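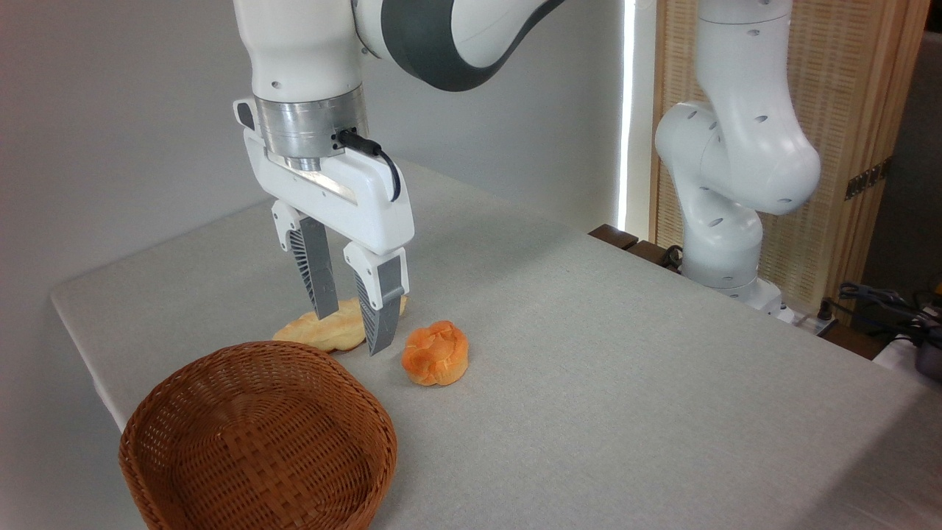 Day-old rolls: freeze or toss?
Posted by Dale Sawatzky, April 11, 2018

My wife freezes them. I say a frozen roll is a hockey puck with ambitions. Rule on this, please.

csl_lacson: Freeze. Then 300 degrees for 14 minutes, wrapped in foil. Your wife is right.

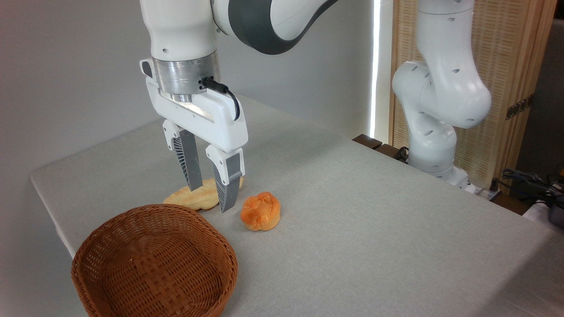

And don't thaw them on the counter first, they go leathery.

eckhard_s: Disagree. Foil steams the crust. Put them in bare.

csl_lacson: Bare is how you make croutons, Eckhard.

eckhard_s: I like croutons.

Dale Sawatzky: She has now read this thread. I'm buying foil.

Contact the moderators | © Estrella Home Kitchen Board | Back to top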